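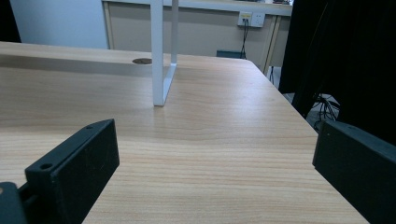 Gripper fingers open over the bench, white stand in the middle

Hand-held grippers at Stunda: what changed for us

benchrat_21
We pack small parts at Stunda, and since December part of my shift is showing the arm how it's done. You hold the gripper, do the job, do it again. I love it! My wrists get a break from the tape gun, and people ask me how I pick things up, which in 8 years on the floor had never come up. We're at 3,319 recorded runs now and I still want to beat my own best.

irlow_nights
Glad you like it, but are you paid more for it? At Irlow we taught the arm and then two packing spots weren't refilled.

benchrat_21
Same pay so far, and yes, that bugs me too. No spots lost here. I got moved to checking runs two hours a day and I'd fight to keep that. Same bench, fingers wide open:
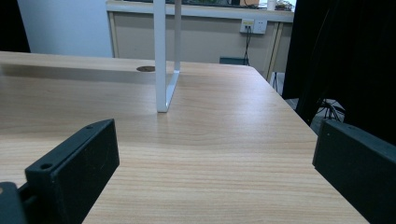
Re: who gets the checking jobs?

clinatby_kit
This is my question. On our floor the checking went to the office people, who've never packed a box. Bad runs slipped through all the time - bench folks spot them in a second.

irlow_nights
Agree on that much. Still think you folks are too cheerful.
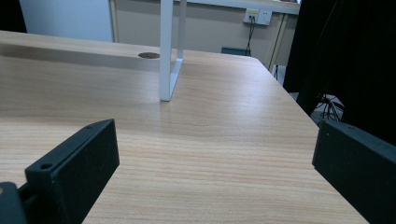
Joscha Gerlach
Shift lead, Stunda

Jumping in as benchrat's lead. Checking stays with packers, it's in the shift plan. Pay grade is a fair complaint and I've raised it with Régis Vasseur, no answer yet. I took a turn with the gripper myself and had 101 runs thrown out by my own crew. They loved that.

irlow_nights
OK, post here when he answers. I'd like to show it to my boss.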